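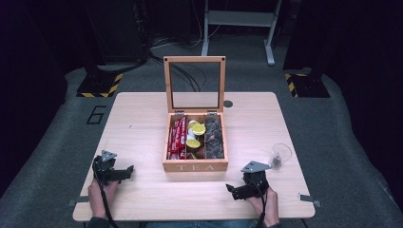

The Tea Box at Kolley House

Gallery posted Saturday, January 9, 2021

Kolley House has 4 tea boxes, one for each floor, and this page is for the one on the ground floor. It is a square box in honey-colored wood with TEA engraved on the front. The lid has a glass pane in a thin wooden frame and opens on two small hinges at the back.

The sticks
Long, narrow packets in red wrappers with white printing. They go in the left compartment, standing upright. Packed side by side they hold each other up - when the row gets low they start to lean, and it is time to fill it again.

The cups
Small round portion cups in the middle compartment. The one near the top has a lemon slice on its lid. They don't stack well, so please don't force in extras.

The tea bags
Dark tea in see-through sachets, kept in the right compartment. The sachets overlap, which is fine. We order them from Zumach in cartons of 200, and an open carton stays in the pantry with the flap folded down.

The box
Bought from Sakalauskas. Wipe the wood with a dry cloth and the glass with a damp one. Leave the lid up while people are serving themselves and close it at the end of the day.

Glasses
Used glasses go back to the kitchen, including the small ones. Clean ones are on the shelf in Room 114.

The second-floor box will be added in March.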